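周一 配方本 Grunadico 糖浆,浑浊问题

早上先看上周留的样。底下还是有一层,摇一摇散开,放一会儿又回来。不是糖析出,捏了一点在手指上,滑的,没有颗粒感。八成是果胶。石榴汁那批压榨得太狠,带了皮里的东西进来,颜色倒是漂亮。

Hokitgate 那边来信说换过滤布了,没说什么时候换的。得问清楚:我们手上这桶是换之前还是换之后?批号抄在桶盖背面,下午去抄过来。
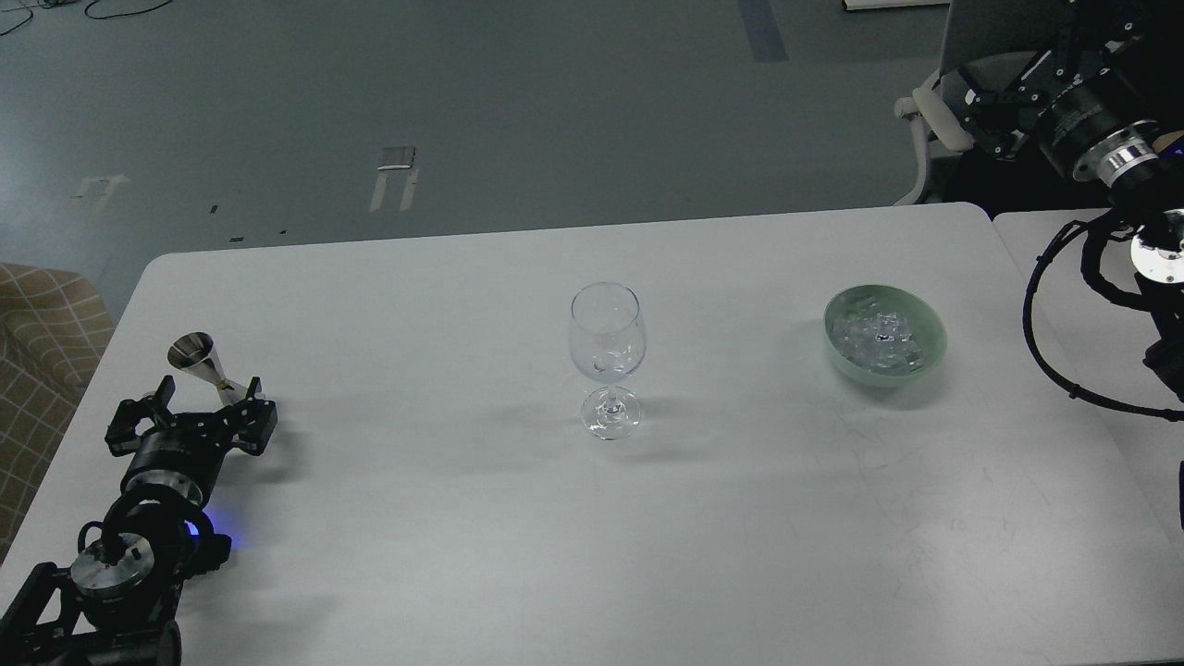 酒杯,右边绿碗,装着透明块。

今天的做法:

一锅分 6 份,酶用 Cloremo,加量从低到高,最后一份不加,当对照。酶要先用凉一点的汁化开再下,上次直接撒进热汁里,估计一下去就废了一半,数据没法用,整页划掉。

每份搅匀,盖好,放着别动。别动的意思是真的别动,上次有人好心帮忙摇了一下,白等一上午。

酸度先不调。柠檬酸放到澄清以后再加,不然分不清是酸的作用还是酶的作用。糖也一样,最后下。糖一多就稠,稠了就沉不下去,看着像没效果,其实是还没来得及。

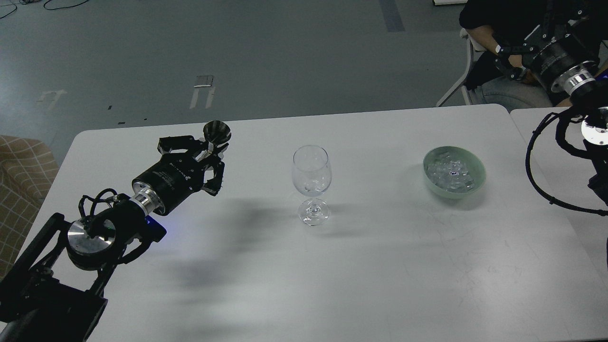

白桌和后面的水泥地,地上有胶带和漆印。

中午看了一眼。加得最少的那份跟对照几乎一样,中间几份上面已经亮了,絮在往下走。加得最多的反而有点怪,上层清,但颜色发砖红,不是原来那种紫红。氧化?还是酶里带的别的活性?说明书上没写。给厂家写信问,顺便要一份新的检验单,手上那份字都糊了。

尝了。对照:涩,后段有点木头味。中间那份:干净,果味往前,但单薄了,少了点咬口。看来涩的那部分不全是坏东西,滤得太狠就剩甜水。这个要记住,别一味求清。

Bang 那一版(加玫瑰水的)先停。玫瑰水一放,什么毛病都闻不出来,等底子做稳了再说。香草也别放,同理。

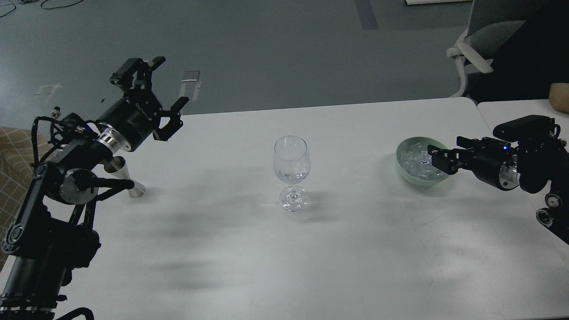

下午过滤。粗布先走一道,再走纸。纸堵得很快,换了 2 张,第二张快到底的时候又慢下来。不要挤!挤了絮就穿过去,前面全白干。宁可多等。真空那套还缺一个密封圈,抽屉里翻出来的都偏大,订单里补一个。

收率:原汁进去多少没称,忘了。出来约 900 毫升。所以这个数只能当个参考,下次进料先称,写在锅边的胶布上,不要写手背上。

加糖的时候温度别高。上次煮过头有股果酱味,客人说像罐头,说得也对。慢慢搅到化就行,搅得胳膊酸也得搅。糖化完再放柠檬酸,分几次,每次尝。今天没放完,剩的在小瓶里,瓶子贴了标签。

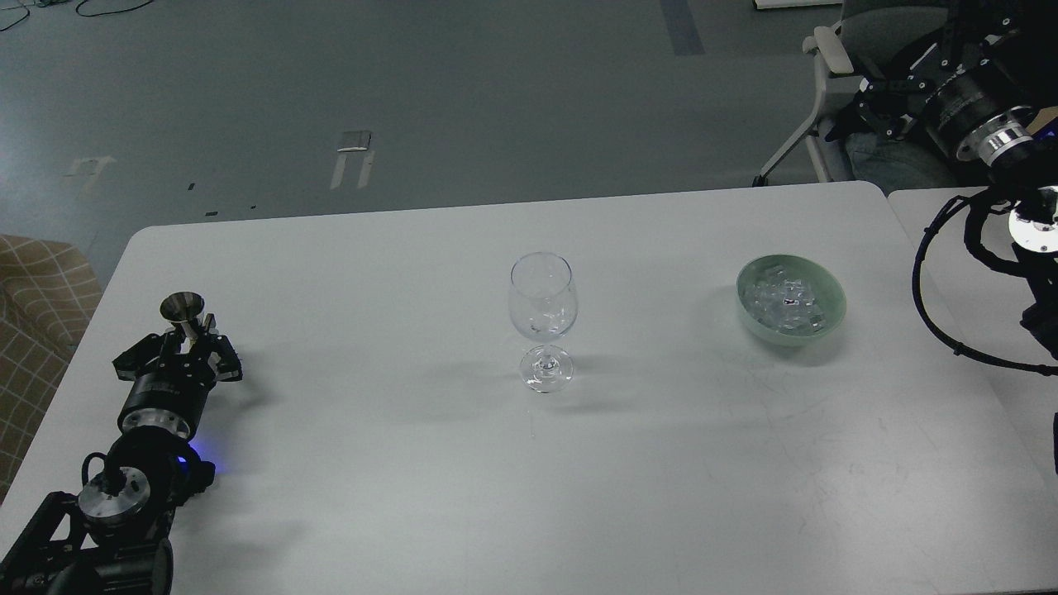 高脚杯,旁边浅绿碗里是透明方块。

傍晚把成品分瓶,一半进冷藏,4 度;一半放架子上常温避光。看哪边先起雾。冷浑浊和真沉淀不是一回事,拿出来回温以后还浑的才算。上回就是没等回温,急着下结论,害得大家又在做一遍。

还有个想法没试:压榨前把籽膜多筛一道,源头就少带点进来,酶也能省。费工,但是比后面换滤纸强。跟 Hokitgate 问价的时候一起问,看他们愿不愿意在那边就筛掉。

瓶口擦干净再盖,黏的地方容易长霉,上一批有一瓶就是从螺纹那里开始的。

待办
抄桶盖批号
问滤布哪批开始换的
催 Cloremo 检验单,问颜色的事
订密封圈(量好内径在订,别凭印像)
冷藏样早上拿出来,回温了再看
砖红那份留着,别倒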